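### 4.2 The sliding door task

Of all the tasks our students took on at Skosside this year, the sliding door was the one they grew fondest of, and we think it deserves a little more room than the others. The idea came up at the Rallden open afternoon (a Saturday, and a very busy one!), when the club was looking for something that every visitor would have done at home that same morning. The model door runs in a floor track, and the students wanted the two arms to share the work, one pulling while the other kept watch for the far stile.

Over the spring the club recorded 335 attempts, split between 11 students, with the older ones patiently sitting beside the newcomers for their first turns. We kept every attempt, the clumsy ones included, and 33 were later set aside since the logs had stopped early. The Kundham group, who were lent our notes in April, chose a drawer instead, and we compare the two in Section 5.

Figure 3 shows the door in its track, with its curved pull handle and the two grippers at either side. Students found the handle a good deal harder than the track, and most of their notebooks come back to the angle of approach again and again.

**Figure 3.** The model sliding door and both grippers.
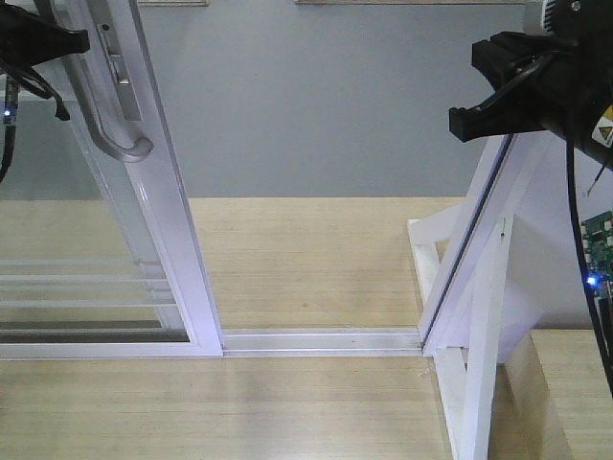 Sokol replied to our draft that a drawer forgives a crooked pull and a door does not, and asked that we report the two sets of attempts separately.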